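## 7. Suture Entanglement During Bench Trials

A thread entanglement fault occurs when loose suture draws around an instrument wrist and enters the cable pulleys. The Moffat controller reports it as fault 217. Operators at the Wostwood laboratory must complete this procedure before resuming.

**CAUTION:** Do not home the arms while thread is held in either set of jaws. Homing under tension may tear the pad or damage a drive cable.

1. Press Pause. Leave both arms energized.
2. Confirm in each camera view where the thread runs, including any loops and cut tails.
3. Locate the needle before reaching into the work area.
4. Open one set of jaws only, then retract that instrument 10 mm along its shaft.
5. Cut the thread clear of the wrist and remove all fragments with forceps.
6. Record the fault in the bench log and notify Akinyi Lukumay.

**NOTE:** Thread fragments left on the pad may be mistaken for a suture tail by the tracking software.

Wrist camera and fixed camera views, practice pad with suturing under way:
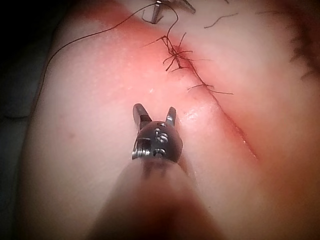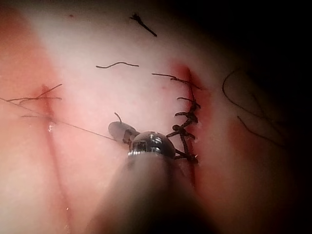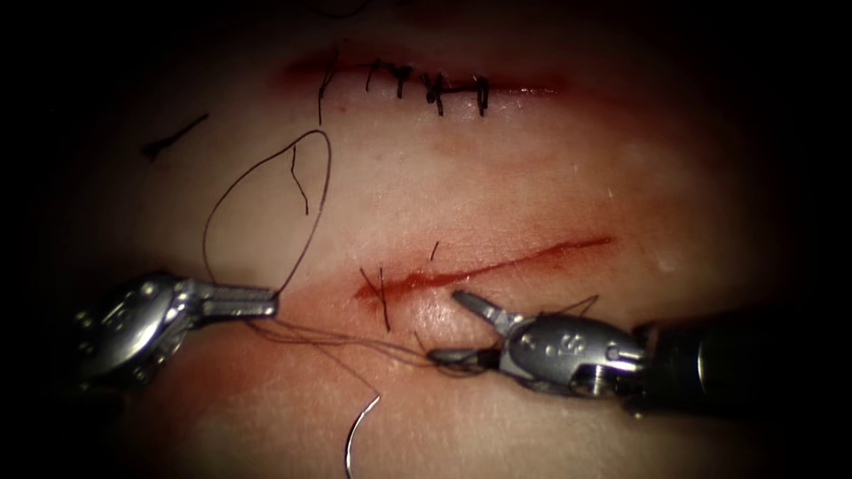
### 7.1 Return to Service

1. Inspect the pulleys on both wrists for trapped fibres.
2. Cycle each set of jaws with no thread loaded.
3. Clear fault 217 and resume at reduced speed.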